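Sorting and Folding Household Laundry at a Small Table

Project report, Domestic Textiles module
Submitted 8 March 2021

1. Background

The Brindby residence has a shared laundry on the ground floor and no drying room. Students carry clean washing back to wherever there is a free surface and fold it there. The residence handbook gives no guidance on this. A short survey in October found that most garments were left in the basket until they were needed, and that creasing was the main complaint.

The project set out to answer two questions. First, does the place of the basket affect how long it takes to empty it? Second, can a small table be used for folding if the basket stays on it?

2. Materials

The test load was made up of used clothing in mixed sizes: tops, trousers and a few loose cloths. All items were washed at the same setting with Zomorance liquid detergent and dried fully before use. Towels and bed linen were left out, as they need a larger surface than the one under test.

In total, 182 garments were handled over the whole project. Each run used 25 garments or fewer, depending on the bulk of the load. Times were written down by hand on a Flarata record sheet and copied into a spreadsheet the same evening.

3. Set-up

The work area was a small square table with a white top and grey marble veining. Light grey chairs with curved, upholstered shells stood around it. The table was chosen because it is close in size to the ones supplied in the Brindby study bedrooms.

The basket was white plastic, rectangular and open at the top, with slots along the rim. For the first set of runs it was placed near the centre of the table. For the second set it was moved to the seat of a chair beside the table, which left the whole top free.

Garments were lifted with both hands, one at each side, and held clear of the basket before any sorting decision was made. Lifting with one hand was tried early on and dropped, as it pulled other items out over the rim.
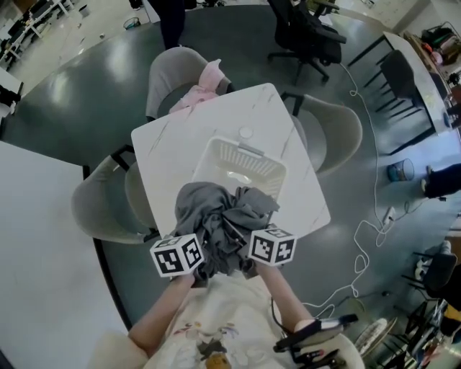
4. Procedure

Each run followed the same order:

1. Load the basket without pressing the clothes down.
2. Lift one garment and find the shoulders or waistband.
3. Shake it out once over the basket.
4. Fold in half lengthways, then in thirds.
5. Stack by type and record the time when the basket is empty.

A run was discarded if a garment fell on the floor.

5. Results

With the basket on the table, garments were quicker to reach but had to be folded in the strip between the basket and the table edge. Long trousers did not fit in this strip and were folded in the air, with uneven results. With the basket on the chair, folds were straighter and the stacks stood up better, but each lift involved bending to one side.

The difference in total time was small. Creasing was lower in the second set for shirts and showed no clear change for knitted items.

6. Limits

One table and one basket were used. The Anozie folding board listed in the project plan did not arrive in time and was not tested. Fabric weight was judged by feel only.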